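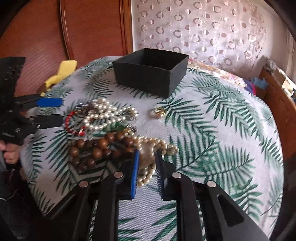
How to Start Jumping Rope at Home

Jumping rope is one of my favorite workouts, and it fits in a hallway-sized patch of floor as long as the ceiling is high enough! If you haven't picked up a rope since grade school, give yourself a couple of weeks to find the rhythm again.

Size the rope first. Stand on the middle of it with one foot and pull the handles straight up. They should reach your armpits. Mine is a Tosh with plastic beads, and I love the beads for learning — you hear every tap on the floor, so your feet know when to go.

Step 1. Practice without the rope. Hop on the balls of your feet, knees soft, barely leaving the ground. Do this for a minute or so.

Step 2. Add the swing. Hold both handles in one hand and turn the rope at your side while you hop. Switch hands and do it again.

Step 3. Put it together. Keep your elbows close to your ribs and turn from the wrists. Big arm circles will wear you out fast and make the rope shorter, so it catches your toes.

Step 4. Work in short rounds. Jump for 30 seconds, rest for 30, and repeat 4 times. When that feels easy, add 2 more rounds.

You're going to trip, and that's fine. Just start the next jump. My friend Corey Halliday got me counting clean jumps in a row, and I still remember getting to 47 and yelling loud enough to scare the dog. By January I was up to 900 in a session (with plenty of breaks, mind you).

Wear cushioned shoes and jump on wood or a thin mat if you can, as concrete is rough on the shins. If your calves are sore the next morning, take the day off and go for a walk. Stop if you feel sharp pain, and check with your doctor before starting if you have knee or ankle trouble.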